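Section 4. Checking a voter roll extract before you rely on it

Read this section before you load any council or campaign file into Wovton. The software will match names against names for as long as you let it. Whether the matches mean anything is another question, and the progress bar will not answer it.

You will need an extract in plain text, the covering letter that came with it, and an afternoon. Anyone who promises you it takes ten minutes is probably selling something.
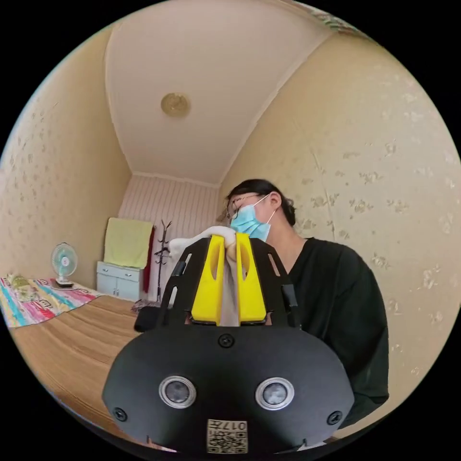
Burnover, 2020-03-01

The steps below replace the ones in the old Povico guide, which told users to press Match All and print the result. Please don't. Graziella Zuccaro ran the old steps on the Lengyel ward file and got 1,831 "suspected duplicates". She then checked them by hand against the paper register. Four were real, and all of them were people who had moved house and said so.

1. Open the extract and look at the date in the first line. If there is no date, stop and ask for one. "Recent" is not a date.

2. Go to File, then Load Roll. Choose Read Only. The other setting lets Wovton "tidy" names as it loads, and it thinks O'Dowd and Odowd are a spelling mistake and its correction.

3. Under Match Fields, tick surname, all forenames, full date of birth and previous address. The program ships with only the first two ticked, for reasons the makers have never explained to us.

Note: Some councils leave out dates of birth. With that field missing, the match report is close to worthless, whatever colour the bar at the top turns.

4. Set Strictness to 3. The scale goes higher, and we have yet to see any good come of it.
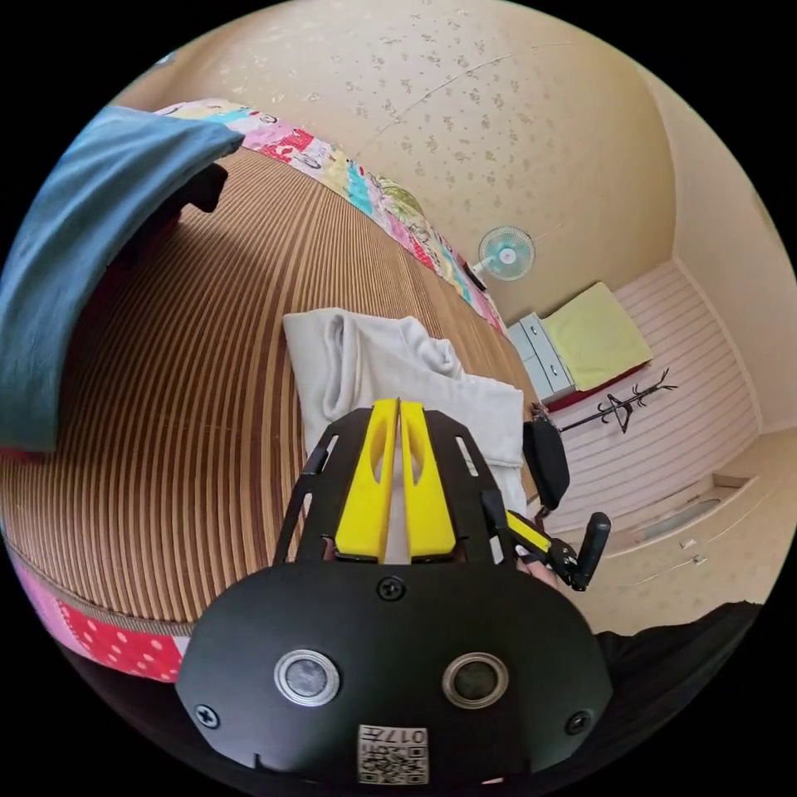

5. Press Run Sample. Do not press Run All yet. Read every line of the sample yourself, including the dull ones.

6. For each pair, write down why you think it is one person. "Same name" is not enough. Fathers and sons share names, and so do perfect strangers.

7. If the sample holds up, press Run All and save the report with the date of the extract in its title.

Caution: A match is not evidence that anybody voted twice. The roll shows who may vote. It does not show who did – that is a separate record, and Wovton cannot read it.

Caution: Never send a raw match report to a newspaper, a candidate or a mailing list. It contains home addresses, and most of the people in it will have done nothing at all.

If the totals on screen differ from those in the covering letter, trust neither. Ask the council for a fresh extract and start again at step 1.

Settings for postal voter lists are in Section 5.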